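2024년 3월 29일
작업 노트: Chambi 앱 연주자 매칭, 초대 문구 테스트

1월에 Letow 쪽에서 받은 피드백을 이제야 반영함. 가입은 하는데 첫 메시지를 안 보낸다는 얘기였다. 이번에는 매칭 직후 뜨는 문구만 바꿨고 추천 순서는 손대지 않았다.

A안은 기존 문구 그대로, B안은 상대가 올린 데모 곡 제목을 넣어서 보냄. 각각 300명씩. 드러머 계정은 데모가 없는 경우가 많아 B안에서 제목 자리가 비었다. 빈칸으로 나간 게 8건. Yurani Agudelo가 로그에서 찾아 줬고 오늘 오전에 막아 둠. 집계할 때 이 8건은 뺄 것.
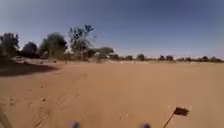

마지막 수정: 2024-03, 편집 2회

응답률은 아직 안 본다. 일주일은 채우고 열어 보기로 Abelardo Zapata와 합의했음. 지난번 Waluvside 공연장 연동 때 이틀치만 보고 결론 냈다가 다시 한 적이 있다.

서버 쪽 메모. 데모 미리듣기 캐시를 400개로 올렸더니 목록 스크롤 끊김이 줄었다. 구형 단말은 확인 못 함. 베이스, 건반 태그가 한 계정에 같이 붙으면 검색에 두 번 나오는 버그는 그대로 있다. 재현 순서는 이슈에 적어 둠.

Kirkska 레이블 미팅에서 나온 요청: 밴드 단위 계정. 멤버가 나가면 곡 권한을 누가 갖는지부터 정해야 해서 설계는 보류. Abelardo가 약관 초안을 먼저 보기로.

다음에 할 것
- 데모 없는 계정용 문구 따로 쓰기
- 태그 중복 버그 수정
- B안 영어 문구는 Yurani가 검토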